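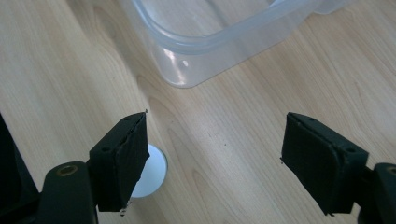
A see-through plastic container on a wooden table. Look at the long lines and loops in the wood!

Why does a wooden table have stripes?

Have you ever run your finger along a wooden table and followed one of the lines, just to see where it went? It's a lovely thing to do on a rainy afternoon, and every one of those lines has a story, because they were made by a tree while it was growing.

A tree gets a bit fatter every year. Just under the bark it grows a fresh layer of wood, all the way around, like pulling on a new jumper over all the old ones. In many trees, the wood that grows in spring is paler, and the wood that grows later in the season is darker. If you look at a stump you can see these layers as rings, one inside the other.

So where do the stripes come from? Well, a board is usually sawn along the length of the trunk – from one end towards the other – and the saw slices through the rings sideways. Now they show up as long, flowing lines. We call this pattern the grain. Trees aren't perfectly straight, of course, so the saw meets some layers at a slant, and that's when you get curves and loops in your favourite colours of honey and tan.

And why can you see the grain through some plastic boxes? Light bounces off the table, travels through the plastic and reaches your eyes. If the plastic is perfectly clear, everything looks sharp. If it's a little bit frosty, the light gets scattered about on its way through, and the lines look fainter. Grown-ups have a word for that: translucent. Some of the light bounces straight off the outside as well, and that makes a bright, shiny spot on a curved corner.

Try it yourself!
Find a plastic food container and a wooden table or chopping board. Put the container down and peek at the wood through its side. Then lay a sheet of paper over a bare bit of wood and rub gently with the side of a crayon. If the grain is bumpy enough, it will appear on your paper like magic. Smooth tables don't work as well, so an old fence paling is worth a go too – just watch out for splinters!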